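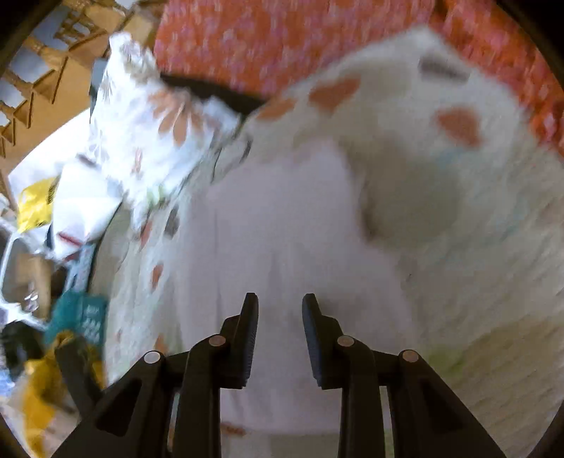
Niloufar Vahidi would rather have waited another year. The wallet her team shipped in June had no seed phrase to write down, and she had argued in two meetings that long-time holders would hate it. They did, for a while. Her support inbox filled up with people asking where their twelve words had gone.

The wallet is called Zerutia, and it belongs to a small group of products trying to make self-custody bearable for people who don't follow crypto closely. An ordinary wallet gives the owner a list of words. Lose the list and the coins are gone. Zerutia splits the key into shares instead. One sits on the phone, one is held by the company, and a third goes to a person or a second device the owner picks. Any 2 of them can sign a transaction.

The idea is older than the product. Banks and exchanges have used split keys for years to guard large balances. What has changed is the cost of running the math on a cheap phone, and the fact that somebody has bothered to put a decent screen on top of it.

Tibor Rácz tested the wallet for a month with a balance of $300. He recovered it once on purpose, by wiping his phone. The process took 20 minutes, most of it spent waiting for his brother to approve a request. "He thought it was a scam," Rácz said. "I had to call him."

That phone call is a weak point, and critics have picked at it. Araceli Paredes audits wallet software at Hurell and has read the Zerutia code. She found nothing alarming in the cryptography. Her concern is the helper, who may be asleep, out of touch or easily talked into approving the wrong request. She would like to see a forced delay of at least a day on any recovery, with a notice sent to every device on the account. Vahidi says a delay is planned, though she would not give a length.

There is also the matter of the company share. If Zerutia shuts down, owners still have the other two, provided they set up the third. About 2,000 early users skipped that step. The app now asks again each time it opens, and it won't accept deposits above a set limit until the step is finished.

Fees are the usual network costs plus a monthly charge for accounts that want a second helper. Hardware wallet support is being tested on Android first.

Rácz has kept the app. His brother is still the helper, and the two of them have agreed on a code word.

Related
Escobar exchange moves withdrawals to a new queue
Flikidby token holders vote on fee change
Maximiliano Zabala on running a node at home
What a wallet audit covers

Contact | Advertise | Copyright, all rights reserved | Back to top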